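Reusing shipping cartons for seed storage

I keep dry bean and squash seed in ordinary corrugated cartons. The method came from Kenta Hirose, who stored 44 packets this way in Breremach and lost very little to mold.

Corrugated board takes up moisture from the air and gives it back slowly. In a closed room this evens out small daily swings. It does nothing about a damp basement, so check the room first. I run a Trarkanico meter on the shelf for a week in September and log it at 7 a.m.

A shallow tray with a hinged lid works best for packets — deep boxes put too much weight on the bottom layer.
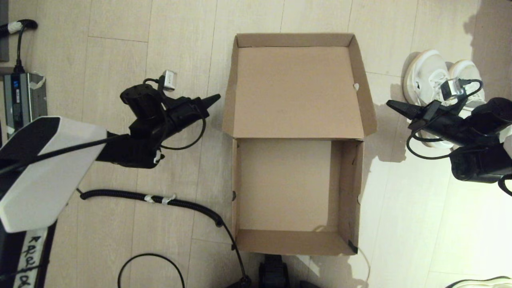
Packing

Dry the seed until it snaps. Beans go in paper envelopes, 100 to an envelope; squash gets 4 envelopes per variety. Write the variety and harvest year in pencil before filling.

Stand the envelopes on edge, label side up. Silica gel goes in a separate jar with any seed I plan to keep past three years. 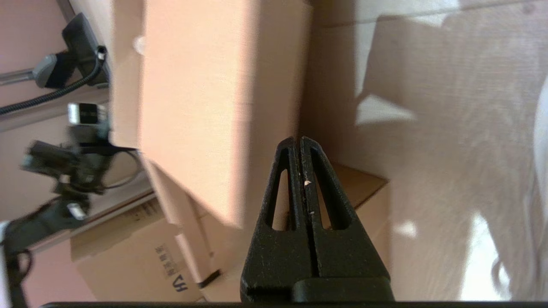
Bart Wuyts prefers glass for everything and reports better germination on his onions. I have not seen a difference with beans. Onion seed is short-lived in any container, and I buy it fresh.

Next batch is 200 envelopes of Imai pole bean.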